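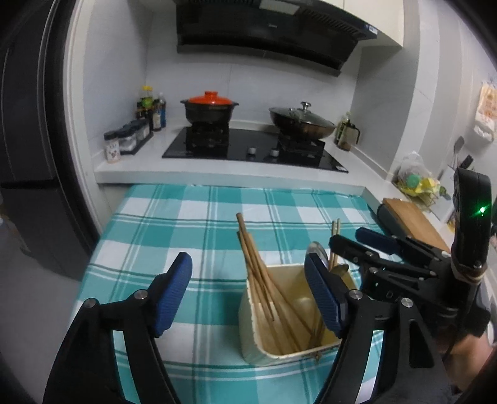 Figure 2. Kitchen station of the open day, with two hand-held grippers at the utensil container.

4.2 Visitor Demonstration

The second part of our study was carried out during the open day of the Drisau laboratory in September. Over 300 people came to the building, and many of them stopped at the kitchen station, where they could try the Fallahi gripper with their own hands. We chose the task of taking one utensil out of a shared container, for the reason that every visitor knows it from home. As Figure 2 shows, the chopsticks lean and spread in a container that also holds a metal spoon, so the fingers must enter a narrow space between objects of different shape. Two grippers can reach toward the same container, and this makes the space still more narrow.

Each visitor first watched a member of our team for one minute and then made 3 attempts. We did not correct the grip during the attempts. If a utensil fell on the tablecloth, it stayed there until the attempt was finished. Touran Heydari wrote down the remarks of the visitors in the Clotar form, which was described in Section 3, and she added a short note when a visitor changed the direction of approach.

Most remarks concerned the angle of the wrist. Visitors who came from above often complained that they could not see the tips of the fingers. Those who came from the side saw them better, but they were afraid of pushing the container over. Children opened the fingers wider than adults did, and several of them asked if they might use both hands. We allowed this, and such attempts are marked separately in Table 2.

The attempts of the first 10 visitors are not included in the analysis, as we were still adjusting the height of the table at that time. All other attempts were processed with the Flallis software, using the same settings as in the laboratory part. It should be noted that the visitors were not chosen by us, and that people with an interest in machines are probably present in a larger share than in the general population.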